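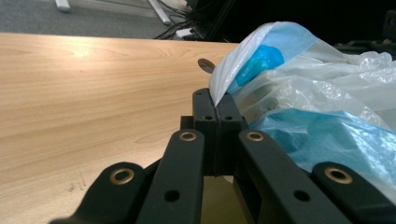
Table day, back room, Jikomthorpe Road

Quick page, typing this between loads. Started clearing the back room in November and it's still going - today is the table and the plastic bags, nothing more. Pictures as I got them, not sorted, captions short. Full write up of the shelves is on the other page if you want it.

The table. Light wood, straight grain, a few little dark specks and scuffs. I like them. Not sanding it. Came from a house clearance over in Briludville, two of us carried it up the stairs and took a chunk out of the wall (the wall is a diffrent page, don't ask). Wipes clean with a damp cloth, then a dry one.

The bag. Plastic, crumpled, same as every bag in this house. They breed in the drawer by the stove. Rule for now: if it has a hole it goes out, if it doesn't it gets kept. Food bags seperate from the rest. Bread bags I keep for the freezer, everyone else can think what they like.

How the sorting goes, for the people who asked last time:

Drawer out, tip the whole lot on the table. All of it. Don't pick from the drawer, you'll quit halfway.

Shake each one over the sink. Crumbs, receipts, one time a key.

Flatten or scrunch? I used to fold them into triangles. Took forever, gave up by bag 28. Scrunching is fine.

Good ones into a bowl while you work, so they don't slide off onto the floor. Any bowl with a bit of width to it. Mine is the green one, sort of a sage or olive, big smooth rounded rim. Bought at the Kingi market with 8 others that all got broken or given away. Only one left and it gets used for everything - salad, bread dough, pegs, now bags. 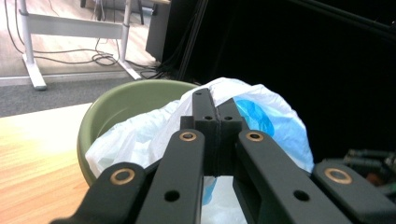

Once it's full I stop. One bowl of bags is what the drawer can take without jamming, so one bowl is what I keep. Rest go in the store drop-off on the way to work. Did that with the last batch too and the drawer has shut properly ever since, first time in years.

Green on that pale wood, by the way - much nicer than I thought it'd be. Might leave the bowl out on the table when this is all over. With lemons or something. Not bags.

Still to do in here:

Jar lids. Felt like 1000 of them, no jars.

The Ornik box, which has cords in it and a manual for a mixer we don't own any more.

Drawer liner. Old one is stuck down hard, trying warm soapy water tonight, will report back.

Window. House is from 1919 and I think the paint on that latch is too. Needs a blade and some patience, I have the blade.

Posted January 1, 2024, yes on a holiday, what else was I going to do. More pictures when the lids are sorted. If you've got a way of storing bags that isn't a bigger bag full of bags, leave a comment, I'll read them over the weekend.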